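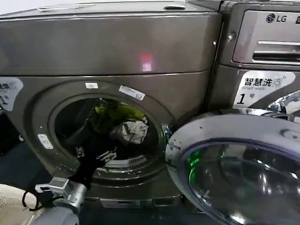 Minutes, Dastham Literature Teachers' Circle, Tuesday, 4:15 p.m. Met in the upstairs room at Park. Main business was the spring unit on narrators you can't trust, and whether the shared reading packet is ready to go out to the other schools. Short answer no. Chair opened by saying the packet has picked up too many margin notes, little white labels stuck on at every angle like the ones around the drum rim of that big bronze-gray washer, and a student meeting the poem for the first time won't know which to read first. General agreement. Last meeting's minutes accepted with one fix (Pritside was down as absent, was present).

Filed under: Meetings & Minutes | Poetry | Classroom Reading

Print this page | E-mail this page

1. Reading packet

Currently 104 pages. Skarnen wants it under 90, Pritside would cut nothing. Long talk about the dramatic monologues. Two of Browning's are in ("My Last Duchess," "Porphyria's Lover"), agreed both stay. Question was how much to tell students up front. Skarnen teachers give the background sheet after the first reading and say the arguments in class are better. Park gives it before. Objection from Park that weaker readers get lost by line ten and stop. Settled: sheet goes at the back of the packet, each school decides when to point to it.

Poe: "The Tell-Tale Heart" in, "The Cask of Amontillado" in, third story out. Some grumbling. Page numbers for the Poe section are wrong from the second story on, to be fixed before printing.

Margin notes: keep the ones that explain a word. Take out the ones that tell the reader what to feel or that the speaker "is clearly insane." Strong feeling in the room that this last note has ruined more essays than anything else in the packet, students copy it and then have nothing left to argue.

2. Essay question

Draft A: "How far should we believe the speaker?" Draft B: "To what extent does the poet want us to believe the speaker?" Half an hour on this. B drags the poet in and we get biography. A is plainer but students answer "not very far" and sit back. Pritside proposed asking for a single moment where the reader's trust changes, and then a wider argument from there. Liked by most. Secretary to type up a Draft C with both halves and send around.

Length: limit stays at 3000 words for the senior class, footnotes included. Park asked about quotes, do they count. Yes they count, they have always counted.

3. Marking

We swapped 14 scripts from the fall unit and marked blind. Marks close on structure, all over the place on "use of quotation." One script got a top mark at Skarnen and a bare pass at Dastham. Read it aloud. The quotations are well chosen but dropped in whole with no comment, one after another. Agreed that a quotation with nothing said about it earns nothing by itself. Line to be added to the mark scheme. Dastham's mark stands, no hard feelings recorded.

Also agreed: no marks off for calling the speaker "he" throughout provided the student knows speaker and poet are seperate.

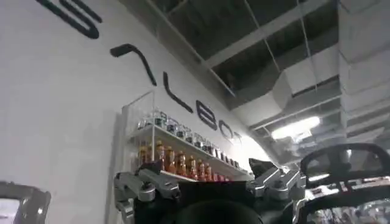
4. Handout on how a monologue gives itself away

Park brought a one-page handout, "Watch What Drops Out." Idea is that the speaker starts loud and sure and the facts thin out as he goes. Discussion of how to get this across without a lecture. The best suggestion was the long white wall with the big black lettering, where the letters get smaller and fainter toward the far end and the last of it you can make out is BOT, the T half gone in the glare. Students could lay out the speaker's claims the same way, largest first, and see what has faded by the last stanza. Park will rework the handout along those lines. Skarnen worried it won't suit the Poe, where the speaker gets louder. Fair point, handout to say poems only.

5. Money

Balance $392. Printing comes out of this, so page count matters (see item 1). No other spending approved. Request for a second set of the Browning paperback held over.

6. Any other business

Dates for the student reading night still not fixed, Pritside's hall not free before June. Each school to send two readers, own choice of text, nothing over five minutes please. Last year's ran very late.

Someone left a marked-up copy of the packet under the chairs, green ink, lots of question marks. It is with the secretary.

Action: Draft C (secretary). Page numbers and margin notes (Skarnen). Handout (Park). Mark scheme line (Dastham). Hall (Pritside).

Closed 5:50. Next meeting at Skarnen, same time, bring your own copy of teh packet.

Contact the Circle | © Dastham Literature Teachers' Circle | Back to top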